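Skellel Replacement Finger Pads, Ribbed, Blue – Pair
Item 2624
Sold by Nevance Handling Supply

In stock. Orders placed before 7th December ship this year. Later orders go out in January.

Overview

The Skellel pad is a soft, ribbed facing for the inside of two-finger grippers, both hand-held and arm-mounted. It is made for mixed-item picking, where one bin can hold cartons, bottles, film-wrapped packs and soft goods. Each pair comes with two pads, four screws and a printed inspection card.

Most pad failures reported to us come down to missed inspections. The practice set out on this page is the one printed on the card, and we ask buyers to follow it for as long as the pads are in service.

Before each shift

Open the jaws fully and look at both pads under good light. Run a finger along the ribs. A pad with a torn rib, a lifted corner or a shiny flat spot comes off and gets replaced. Always replace both pads together, even if only one is worn. Wipe them with a damp cloth and mild soap. Do not use solvent.

Check that the linkage pins are seated and turn freely. Keep hands clear of the linkage while the jaws are moving. On hand-held tools, the holding hand stays behind the body at all times.

During mixed-item work

Set the grip limit for the weakest item in the pile. Empty plastic containers and thin cartons crush well before a plush toy or a full bottle slips. Approach with the jaws wide open and close on the item only. If a second item is caught between the pads, open and start over – do not shake it loose.

Keep barcodes uncovered where the item allows a choice of grip. Medicine cartons that have been dented by the jaws are set aside and logged under the site's own damage rule.

When two grippers work the same pile, only one moves in at a time unless the site has a written rule for shared picking.
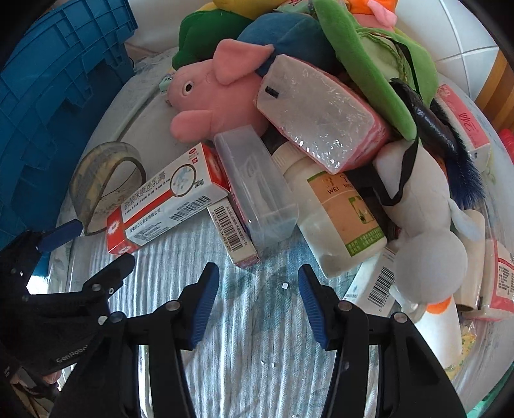
Amin wrote to ask whether the shift check still applies when the tool has only been used on soft goods. It does. Amin also asked that the card say so, and the current printing includes that line.

Service life and records

Pads are rated for 4000 closures on mixed goods. Log the count every 600 closures, along with the date and the initials of the person who checked. Sites that pick mostly cartons with sharp corners should change pads sooner if the ribs show cuts.

Fitting

Tighten the screws by hand, then a quarter turn with the driver. Let the gripper cycle 15 times with nothing in the jaws, then check the screws again.

Storage

Keep spare pads flat, in the bag, away from direct sun. Pads that have taken a bend in storage should not be fitted.

Related items

Skellel pad, smooth face
Flakier grip-limit gauge
Spare inspection cards, pack

Returns

Unused pads can be returned in the original bag. Fitted pads cannot.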